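How to compare two sets of hand-held gripper fingers on a lidded box

Zundel and Stanciu fingers both fit the same hand-held gripper body, and both are sold as suitable for small household items. This page shows how to test them side by side on one object, a small plastic box with a hinged lid. The same steps work for other finger sets. You need two gripper bodies, the box, a plain table top, and a way to log finger width. We log with the Vestix controller, but any logger that stores width and time will do.

Boxes like this are a good test because they ask for several things at once. The walls are smooth and flex a little, the lid needs one finger under its lip, and clear plastic is hard for a wrist camera to pick out.

Set the box in the middle of the board with the lid folded open on the far side. Bring the grippers in level, one from each side, with the fingers slightly open. Start every trial from this position.

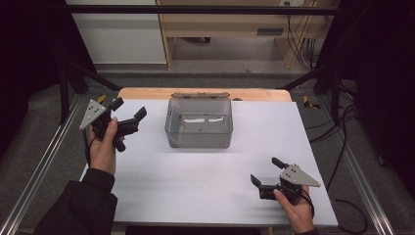
STEP 1: ZERO THE GRIPPERS

Close both grippers fully and press zero in the logger. Open them fully and check that the reading matches on left and right. If one side reads short, look at the cable first. A cable that pulls on the wrist will keep the fingers from opening all the way. Leave enough slack for the full reach and try the motion once before you record.

STEP 2: RUN THE LID TRIALS

One trial is closing the lid, opening it again, and returning to the start position. Do 40 trials with the first finger set, then change fingers and do 40 more. Keep the same person on the grippers for both sets. Let go of the triggers between trials so that your hands don't settle into one grip.

Mark a trial as failed if:
- the box slides off its start mark
- a finger slips off the lid and you have to try again
- you touch the box with anything other than the fingers

Do not fix a bad trial partway through. Finish it, mark it, and go on.

STEP 3: RUN THE LIFT TRIALS

Leave the lid open. Take one side wall in each gripper, lift the box a hand's width, hold for a slow count of five, and set it down. Squeeze only as hard as you need to. If you see the walls bow in, note it. Bowing is not a failure, but it tells you the padding is too firm or too slick for the job.

STEP 4: CHECK THE WRIST VIEW

Go through the recorded video before you put anything away. With the fingers open, the box should sit between them and the rim should be easy to find. Smoky plastic on a white table usually gives enough contrast. If the rim fades out, turn down the exposure before you move the lights. Padding matters here too – dark, rough padding throws back less glare than bare plastic, and the finger edges stay clear in the picture.

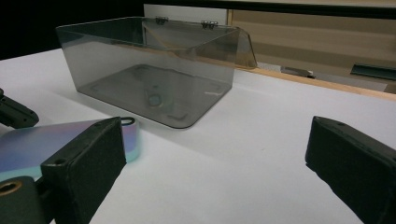

A reader in Madville wrote that the rim was the easy part for them, and that the lid gave them trouble once it was folded back. Their tracker kept taking the lid for a second box. They put a strip of matte tape along the lid's edge, ran the set again, and the problem went away. They also asked whether tape would spoil the comparison. It won't, as long as both finger sets are tested with the tape on. Keep it clear of the spot where the fingers touch.

STEP 5: COMPARE

Export one file per finger set. Our last two files had 1572 and 2029 rows, and the longer one came from the set with more retries. Count failures first, then look at time per trial. If the failure counts are close, pick the set with the steadier width during the lift hold.

Padding wears, so repeat the test after 600 grips or when the surface starts to look shiny. Write the finger set and the padding age in the file name.

Last updated 2026-05-10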